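Tollura Desktop Archive Unit
Set-up Guide, Section 4: Preparing the host computer

4.1 Before you start

The Tollura archive software runs on an ordinary desktop computer fitted with a Pultard storage card. Units bought complete from Grerside arrive with the card fitted and tested; in that case go straight to Section 5. This section applies where the card is to be fitted to a computer you already own.

Check the following against the delivery note:

Pultard storage card, with full-height bracket fitted
Low-profile bracket (in separate bag)
Data cable, marked A at one end and B at the other
Bracket screws
Licence sheet with the 2,000-item starter catalogue code

You will also need a cross-head screwdriver and a wrist strap. The strap is not supplied.

Note: Cards with a serial number ending in 571 were packed with the older cable. This cable has no A and B markings and may be fitted either way round.

4.2 Opening the computer

1. Save any open work and shut the computer down from the operating system. Do not use sleep or hibernate.

2. Switch off at the wall, then remove the mains lead and all other leads from the back of the case.

3. Press and hold the power button for 2 seconds, then release it.

CAUTION: Do not open the power supply unit under any circumstances. It contains no parts that can be repaired by the user and may hold a charge after the mains lead has been removed.

4. Lay the tower on its side on a firm, level surface, with the removable panel facing up. Release the panel as described in the computer maker's own manual and put it to one side.

5. Put on the wrist strap and clip it to bare metal on the chassis. Painted metal does not give a reliable contact.

6. Find the expansion slots on the main board. On most towers they are below the processor socket, and one or more may already hold a card. Leave existing cards in place unless Table 4 says otherwise.

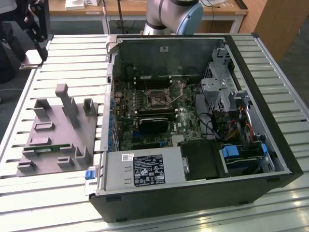
4.3 Fitting the storage card

1. Choose a free slot of the correct length. Where two are free, use the one further from any card with a heatsink.

2. Remove the blanking plate behind the chosen slot. Keep the plate and its screw.

3. Take the card out of its bag, holding it by the bracket and the top edge. Do not touch the gold contacts.

4. Line up the card with the slot and press down evenly until the bracket sits flat against the case. Do not rock the card from end to end.

5. Fit the bracket screw. Tighten by hand only.

6. Connect end A of the data cable to the card and end B to the drive. Route the cable clear of fans.

CAUTION: Do not run the computer with the side panel off. Airflow through the case depends on the panel being in place.

4.4 First start

1. Refit the panel, stand the tower upright and reconnect all leads.

2. Switch on. The card runs its own check before the operating system loads. Start-up takes longer than usual on the first occasion only.

3. When the desktop appears, open Tollura Setup and select Storage, then Find Card.

4. Enter the code from the licence sheet. Capital letters must be entered as printed.

5. Select a catalogue layout. Choose Onyshchenko for collections arranged by donor, or Plain for all others. The layout cannot be changed once the first item has been saved.

If the message "Card not found" is shown, shut down, repeat 4.2 and check that the card is fully seated. If the message is shown a second time, try another slot.

If error 31 is shown, the card has been found but the drive has not. Check both ends of the data cable.

4.5 Changes to this section

The cable markings in 4.1 and the wording of step 5 in 4.4 were revised on 3rd October. Copies printed in September or earlier should be replaced. Owners of the first-issue card should continue to use the separate leaflet packed with it, as the bracket fixings are different.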